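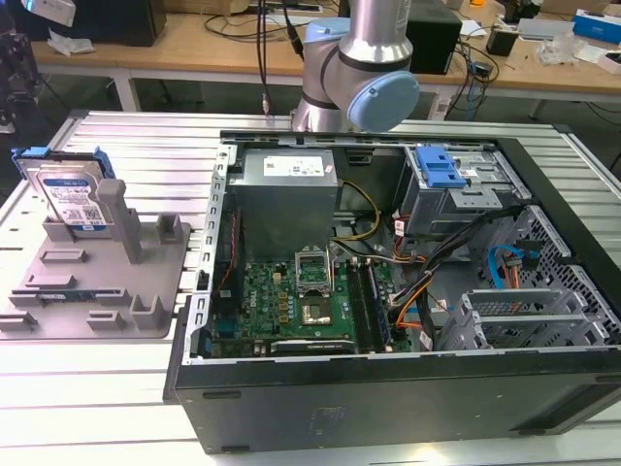 ## 3. Before you order anything

Read this section before the one with the prices. Most cells that go over budget do so on items too dull to be quoted.

1. Measure the largest case you intend to strip, lying on its side with the panel off. Add room for the parts tray, then for the arm to swing over both. Treasa Mac Suibhne's first bench at Stutton met two of these requirements.
2. List every part the arm must lift and every part it must put down somewhere. Each needs its own slot in the fixture.
3. Price the fixture as a series. Allow 5 reprints per tray, and 46 hours of printer time if the drive slots are new.
4. Put the arm on one budget line and everything bolted, plugged or cable-tied to it on another. At Lis the second line came to 4,000, and there was a meeting.
5. Buy scrap towers by the pallet, mixed models. Some 884 cycles will wear out the latches on a single favourite.

**Note:** Brondetti quotes exclude the table. Ask for it in writing, with the slot spacing.

**Caution:** Do not order a gripper until step 2 is signed off. Returns go through Jeferson Rocha, who has a form for it – four pages, both sides.

Orders placed in August arrive in October. Plan the training for then, and book Oi-ling Chang early.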